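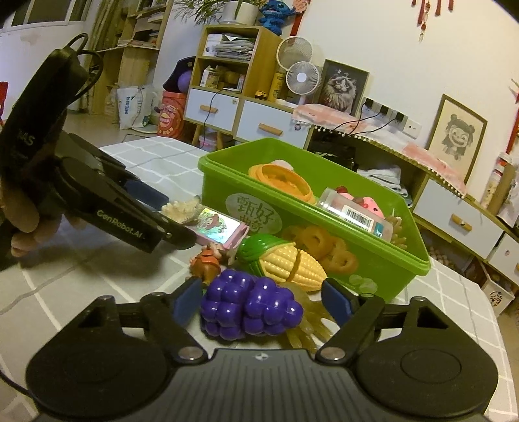
How hard should the gripper squeeze a soft or shiny toy?
Just enough that the toy stays put when you tilt your wrist, and no more.

Section 9. First practice session at the table

You've built the hand-held gripper and the fingers open and close. Now comes the really fun part, picking things up!

1. Spread a cloth over the table and tape down the corners. A printed grid is great for putting things back in the same spot.
2. Set a storage box in the middle, within easy reach of both hands.
3. Check the screws at the base of each finger. Snug is fine. If a finger wobbles, go back to the Kekholm bracket page before you go on.
4. Wipe the finger pads with a damp cloth and let them dry.
5. Plug in the cable and loop it up over your hand, clear of the jaw.
6. Open the fingers all the way, come in slowly, and close on the widest part of the toy. Lift, hold, and lower it into the box.
7. Repeat with a new shape. Plastic grapes are a wonderful first challenge, all bumps and gloss, and toy corn makes a good second.

Note: Flat cards are tough. Slide the card to the table edge and pinch it there.

Note: When two people work together, agree on who goes into the box first. Edit Hegyi and I bumped jaws constantly until we did this.

CAUTION: Keep your free fingers out of the jaw while the power is on.

CAUTION: Unplug the cable before you touch the screws.

Save your log after every 2 toys. The Zanham logger starts a new file at 1,000 lines, so a long session will leave you with several. Ours stopped at line 763 once with a loose plug, and pushing it back in was the whole repair.

Next: Section 10, Swapping the finger pads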